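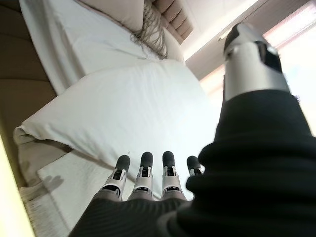 Pramis is opening its bedding shop on the web today, Sunday, October 2, 2022, and I get to be the one to tell you about it! I started this little company because I was tired of buying pillowcases that looked great in the package and went limp by March. Our first collection is called Gemlow, and it's all white, on purpose. I like a bed with one big pillow out front and a second one resting back against the head of the bed, and I like a pillowcase that looks crisp and smooth across the top even when the corner has gone a bit rumpled. That's how a bed looks in a house where people sleep in it, and I don't plan on ironing mine flat for anybody.

Gemlow comes as a sheet set or as pillowcases on their own, sold in packs of two. The cases are cut large, so a full pillow goes in without a wrestling match (I have lost a few of those over the years), and the open end has a deep fold to tuck the pillow behind. The sheets have a plain weave you can just feel under your hand. We tried a shinier one early on and I slid around all night, so that was the end of that.

I wanted to get the making-the-bed part right too. Every set ships with a one-page card on how I do it at home: bottom sheet first, pulled from the far corners, then a good shake of the pillows before they go in their cases. Shake them by the closed end. It takes me 7 minutes with the window open and the radio on, and I count that as my morning exercise.

A pack of pillowcases is $47, and shipping is included on every order in the lower 48 states. We have 3410 packs ready to go in this first run. When they're gone we'll sew more — same cloth, same cut — but it will take a while, so please be patient with us.

If you have a guest room or a small inn to fit out, write to me and I'll send cloth samples in the mail. I would much rather you touch the stuff before you buy a stack of it. Stores can ask for samples too, and there's a wholesale price list on the Pramis site under Trade.

Colors? People keep asking. There's a soft gray I'm fond of, and it may show up next March if the dye tests go well.

Press contact: Pramis press desk, through the contact form on our site. Samples for review are available on request.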